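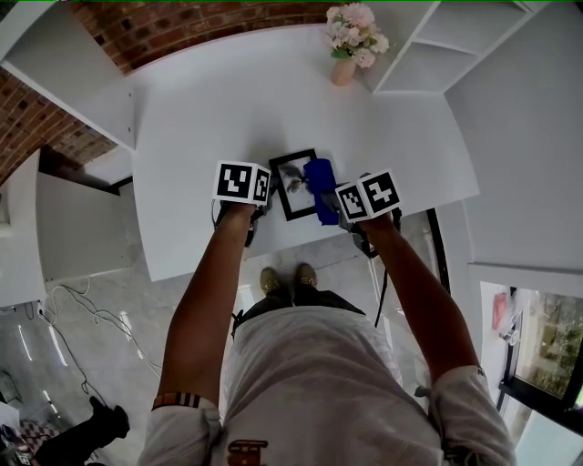

A reader from Grindville wrote in to ask why the site had called the two leads of Zesham "engaged" in the headline when the story underneath said only that she was wearing a ring. The message was read out before the agenda and taken under item 2.

Filden Entertainment Desk
Minutes of the monthly editorial meeting
Friday, June 30, 2023

Present: desk editor (chair), deputy editor, news writers, photo editor, social media editor, weekend editor. The legal reader joined by phone for items 2 and 3.
Apologies: newsletter editor.

1. Minutes of the last meeting
Approved with one change. Under "Red carpets" the Huerta gala was listed as a ticketed event. It is invitation only.

2. Zesham engagement story
The deputy editor went through the order of events. A photo agency sent pictures of the two leads leaving a restaurant. The actress had a ring on her left hand. The writer filed a story saying the ring had "set fans talking." The headline was changed on the overnight shift to say the couple were engaged. Her publicist called the next morning and said the ring was her grandmother's and that she has worn it before.

The photo editor confirmed the last part. The same ring is in our own pictures from the December premiere, on the other hand.

The story drew 105 comments before the headline was changed back. The desk received 49 complaints by email, most of them about the headline and a few about the actor's ex-girlfriend being brought into it at all.

The writer asked for it to be recorded that the headline was not theirs. Agreed and recorded.

The weekend editor said the overnight shift had been told to sharpen headlines and nobody had said where to stop. The chair accepted this. There was some discussion of whether "engaged?" with a question mark would have been all right. The legal reader said a question mark does not help much if the reader comes away believing the thing. The social media editor disagreed and said readers of gossip pages know what a question mark means. Left there.

Decided:
Engagements, pregnancies, breakups and rehab stays go in a headline only when confirmed by the person, a representative, or a court or public record.
A correction goes at the top of the Zesham story, above the first paragraph, and stays there.
The deputy editor will answer the Grindville reader directly.

3. "A source close to the couple"
Carried over from last month. The legal reader has looked at nine recent stories that lean on an unnamed source. In four of them the source was another website. These should have been credited to that website.

From now on the writer tells the desk editor who the source is before the story runs. The name does not go in the filing system. If the source is another outlet, we name the outlet and link to it in the first mention. "Pals," "insiders" and "those in the know" are not to be used for the same source in one story, as it makes one person look like several.

A news writer asked if this applies to quotes the celebrity's team gives us on condition we call them a friend. The chair said we should stop agreeing to that. The deputy editor thinks we will lose some stories to other sites. To be looked at again after the summer.

4. Huerta gala
We have one writer's pass and one photo pass. The second writer's pass was refused. The request for a spot near the car drop-off is still open, and the photo editor will call again on Monday.

Arrivals gallery to go up in batches during the evening, no captions guessing at designers. If the stylist has not confirmed the label, leave it out. Last year we put the wrong designer on the host's dress and it was copied all over the place before we fixed it.

No story on who did or did not sit together unless our own writer saw it.

5. Comments section
The social media editor reported that 193 comments were removed this month, the largest group of them on the custody story. Children of celebrities are the main problem. Comments will be closed from the start on any story where a child under 18 is named or pictured. The weekend editor asked for the same on stories about weight. Not agreed for now. Moderators will keep a closer watch on those.

6. Podcast
The pilot is recorded and runs too long. The middle section on feuds between co-stars repeats itself and can be cut. The title is not settled. No launch date until the legal reader has heard the whole thing.

7. Any other business
The old birthday calendar on the home page still shows wrong ages for several soap actors. News writers to check it against agents' biographies and send fixes to the deputy editor.

The phrase "shows off her figure" came up again. It was banned last year and has been used since. It is still banned.

Vacation requests for the second half of the year are due to the chair.

Next meeting at the usual time. Newsletter redesign will be first on the agenda, as it was missed this month.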